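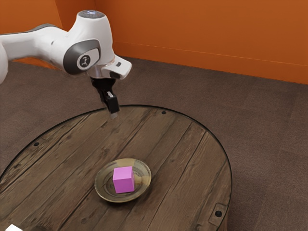 Figure 10. Simulated cell: gripper closed and empty, cube on the plate.

10 Recovering from a missed grasp (Fault 422)

10.1 When this section applies

Fault 422 is raised when the gripper reports fully closed and the finger gap is smaller than the width set for the object. The Trondbridge controller treats this as an empty grasp. The arm stops, the program is held at the current line and the status bar in the Clikcombe console turns amber.

The procedure applies to simulated cells and to physical cells built from the same cell file. Steps marked (P) apply to physical cells only.

CAUTION (P): A held program is not a safe state. The arm remains powered and may move as soon as the hold is released. Do not reach over the table until the enabling switch has been released and the console shows DRIVES OFF.

10.2 Clearing the fault

1. Do not press Resume. The remaining lines of the program will run as though the object were in the gripper.

2. (P) Release the enabling switch and confirm DRIVES OFF. Check that the table is clear of tools and loose parts, then restore drive power from outside the marked floor area.

3. Open the Fault panel and select 422. Record the line number and the commanded grasp position before going further. Both values are erased when the fault is cleared.

4. Select Jog, then Tool Z, and raise the gripper vertically until the fingers are higher than the tallest item on the table. Do not jog sideways while the fingers are low.

5. Open the gripper fully. If it does not open, stop here and go to Section 11.

6. Select Clear Fault. The status bar returns to grey.

7. Send the arm to its home position at reduced speed.

10.3 Finding the cause

Compare the commanded grasp position recorded in step 3 with the position of the object in the cell view. In Figure 10 the closed fingers are above the far part of the table and the cube is on the metal plate, well in front of them. A separation of this size indicates a position error. Finger force should not be adjusted.

Check the following in order:

a) Table frame. Confirm that the program refers to the table frame and not the robot base frame. This is the usual cause after a cell file has been copied from another station.

b) Object pose. Select Refresh Pose. If the displayed values change, the program was using an old pose.

c) Approach timeout. The default is 3000 ms. If the arm has not reached the grasp position in that time, the gripper closes wherever it happens to be. Increase the value in steps of 400 ms and run the program again after each change.

d) Object width. An incorrect width may raise Fault 422 even when the object has been gripped. Check this item only if the fingers closed at the object.

Note: Moving the object under the gripper by hand, or dragging it there in the cell view, will allow the program to finish but does not correct the fault. Results from such a run must not be used for acceptance.

10.4 Returning to service

1. Run the program once in Step mode, confirming each position before advancing.

2. Run it once at reduced speed with the fault log open.

3. If Fault 422 does not recur, save the cell file under a new revision number and enter the cause in the station log.

4. If the fault recurs at the same line, leave the cell out of service and send the cell file and fault log to the Avanville support desk. Do not disable grasp checking to keep the cell running.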